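Home | News | Visits | Safety | Jobs | Contact

Open day at Pallstead: plenty of rules, fewer answers

14 comments | 9 shares

I went to the Pallstead open day expecting to be told that everything was under control, and I was. The firm has written its own good practice guide for people working beside grippers, 100 pages of it, and Temitope Ogundipe took us through the main points before we were let near a bench.

Some of it is sensible. Look over the finger pads before each shift. Change a pad once the facing starts to lift. Keep the bench clear except for the thing being handled, and keep your hands back while the jaws are moving. I asked who checks that any of this gets done. The operators sign a sheet, apparently. I asked what counts as "worn" and was pointed to a paragraph which says pads should be "in good condition".

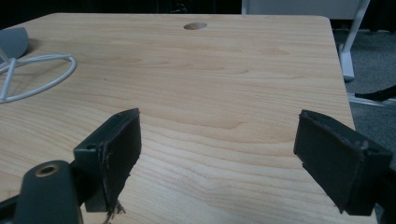 Pad facings on the gripper, rough at the edges in both views.

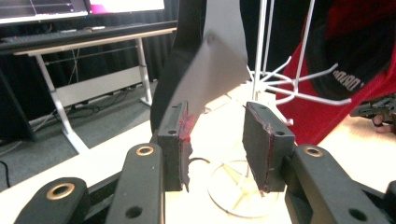

PRELTDALE, November 2018

I'd have changed those pads. Ogundipe said a frayed edge doesn't matter until the grip suffers, and she may well be right, but then the guide ought to say so. A rule that can be read either way will be read the easy way by about teatime on a Friday.

The Galex people on the next stand had a shorter list, 9 points on a laminated card, and at least gave a figure: new pads after 600 picks. Where the 600 came from, the man couldn't tell me. Chung, who came up with me on the train, thought the card was the better effort. I'm not sure a number with nothing behind it beats no number.

A revised guide is promised for January. I've asked for a copy.

Filed under: Visits

Previous | Next | Back to top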